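Tolton Basketball League – Frequently asked questions

Registration

How many players can a team register?
A squad may hold up to 20 registered players, of whom 12 may be named on the sheet for any one game. Names can be added until the end of January. After that the squad list is closed, except where a player is replaced through long-term injury and the league office has agreed in writing.

Can I play for two clubs?
Not in the same division. A player registered with a Division One club may turn out for a second club in Division Two, provided both clubs have signed the dual form. Dual players are not eligible for the Stollex Cup with more than one club in a season.

Where do I find my player number?
It is printed on the confirmation email and on the team sheet. Numbers issued before the change of system have three digits (for example, 254). Newer numbers have four and are written with a comma on some forms, as in 1,008. Enter the digits only when logging in.

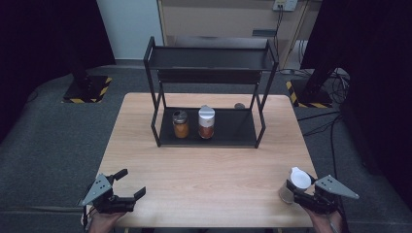

My registration is marked "pending". Can I play?
No. Pending means that either the fee or the club secretary's approval is outstanding. Fielding a pending player is treated in the same way as fielding an unregistered one, and the game is recorded as a 20–0 loss.

Games and rules

Which rules apply?
Games are played under FIBA rules with the local changes listed in the league handbook. The main change concerns the clock: in Division Two it runs continuously until the last 2 minutes of the fourth quarter, then stops on every whistle. Time-outs stop the clock throughout.

Is there a shot clock?
In Division One, yes. In Division Two the referee gives a spoken warning if a team is plainly holding the ball, and may call a violation if no attempt follows.

What happens if a team arrives late?
The game clock starts 15 minutes after the listed tip-off time whether or not both teams are ready. A team with fewer than five players at that point forfeits. Traffic is not accepted as grounds for a rearranged fixture – road closures announced by the council are.

Who supplies the table officials?
The home club supplies the scorer and the timekeeper. At Kinnunen Hall, where several games are played back to back, the team due on court next provides both.

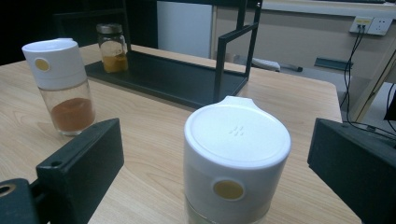

How are ties in the table settled?
By the results between the tied teams, then points difference in those games, then points difference over the whole season. If teams are still level, a play-off is held at the Tumen Centre.

Statistics and appeals

A three-pointer was recorded as a two. Can it be corrected?
The final score cannot be changed once the referee has signed the sheet. Individual totals can be. Send the game number, the quarter and the shirt number to the statistics officer, Impi Turunen, within seven days.

Why are my averages missing from the website?
Averages appear once a player has taken part in five league games. Cup games are listed separately and do not count towards the five.

How do I appeal against a technical foul?
Technical fouls cannot be appealed. Disqualifications can, through the club secretary, by noon on the second day after the game. The form is in the handbook, Appendix C.

When does the next season open?
Team entries open in August. Fixtures are sent to club secretaries first and published here once hall bookings are confirmed.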